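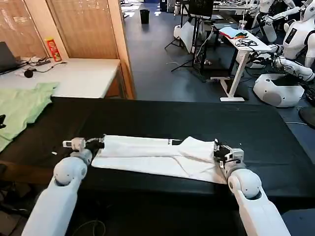
How to Fold a White T-Shirt Into a Flat Strip

Reading time: 4 min

I fold a lot of white T-shirts and for many years I did it badly. They looked fine on the pile, but when I took one out it had a hard line in the middle of the chest, and the one under it came out also. The method on this page is slower for the first few shirts. After that it goes quickly, and the shirts lie quiet in the drawer.

What you need

A table which is longer than the shirt is wide, and nothing more. A dark table is the best for white cotton, because you see the edge of the cloth very clearly and you notice when one side is longer. If your table is light, put a dark bed sheet on it and pull it tight. Wipe the table before you start. White cloth takes every crumb and every thread.

Move the other laundry to the side. I put mine over the left end of the table, as I work from left to right.

Step 1. Lay the shirt flat

Hold the shirt by the two shoulders and let it hang for a moment. Then put it down slowly, the bottom hem first and the shoulders last. The collar should be on the side far from you. If you drop the shirt all at once, the air stays under it and you must smooth it two times.

Now hold both shoulders and pull a little to the outside - only so much that the cloth becomes straight. If you pull strongly, the collar gets a wave, and this wave does not go away before the next wash. 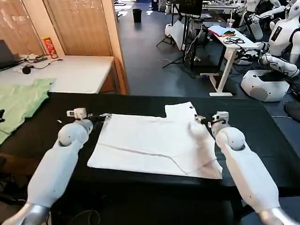
The T-shirt flattened on the table, with the collar pointing away and one light crease still across the lower half.

A small crease like this one you can take out with the side of your hand. Start in the middle and go to the hem. Do not go in circles.

Check also the lower corners. One of them often goes over the edge of the table, and then its weight pulls the whole shirt to that side. Bring it back on the table before you fold.

Step 2. Bring in the sleeves

Fold each sleeve over the body of the shirt, so that the sides make a straight line from shoulder to hem. For a wide shirt you can fold the sleeve once more back to the outside. You have now a shape which is nearly a rectangle, and only the collar stands out at the top.

Step 3. Fold to the strip

Take the two corners of the hem and bring them up to the line of the shoulders. Put them down together, both hands at the same time. If one hand is faster, the lower layer comes out wider on one side and makes a diagonal flap. When this happens, do not push the flap under with your fingers. Open the last fold and make it again.

Then take both ends of the fold and bring it up one more time. You have a long and narrow strip. Pinch the ends and pull softly, and look if one end is thicker than the other. A thick end means the cloth is bunched inside, and you should open it and smooth it.

For the drawer, fold the strip in three parts. For a suitcase I leave it long and lay it along the side.

When it goes wrong

Sometimes a shirt is so crumpled that it does not want to lie flat at all. Then it is better to put it away to the end of the table, do the next one, and return to it later.
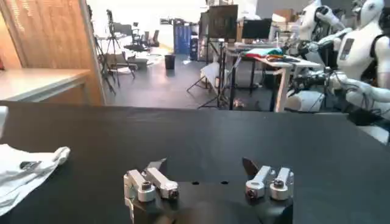
Last changed: 19 Feb 2020

When you return to the crumpled shirt, look first for the hem. Many people look for the collar, but the hem is longer and easier to find with the fingers. Take it with two hands, shake the shirt two or three times and start again from Step 1.

Very thin cotton is the most difficult, it slides on a smooth table. A cotton sheet under it helps. Thick cotton holds the fold well, but the strip becomes high, so press it with your flat hand after each fold and wait a few seconds.

Long sleeves need one extra fold, down along the side of the body. I will write about them on a separate page.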